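**Stedinora wall paint – deep matte, interior**

Back in stock since Wednesday. Two sizes, quart and gallon. Sample pots gone till April, sorry.

Goes on thick, dries flat. Covers most old colors in two coats. Reds are the exception – prime first with the gray Makowska primer, not white, or you will be out there buying a third can. Stir it. Then stir it agian, the pigment sits at the bottom.

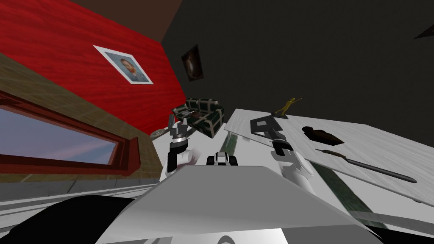 Roller: short nap, 3/8 inch. Brush for corners only. Don't go back over a patch once it starts to set, you'll get shiny spots and no amount of rubbing takes them out. Wait overnight between coats. Tape off while the paint's still a bit soft or it tears.

Washable after a month, damp cloth, no scrubbing. Not for bathrooms. Not for floors, people keep asking.

Color cards are free at the counter or we mail them. Order by color number, screens are no use for the dark ones. The number you want for the charcoal is 2,546 on the old card, new card is comming.

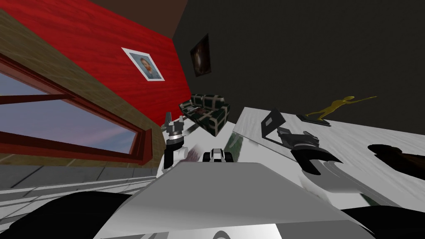 Conceição Gouveia wrote in to say the gallon did her whole dining room with a little left over, but the lid was dented and wouldn't seal again, so she moved the rest to a jar. Fair point on the lids – we've told the supplier. Dented can, bring it in, we swap it.

Pickup at the side door, mornings only. Mixed colors no returns.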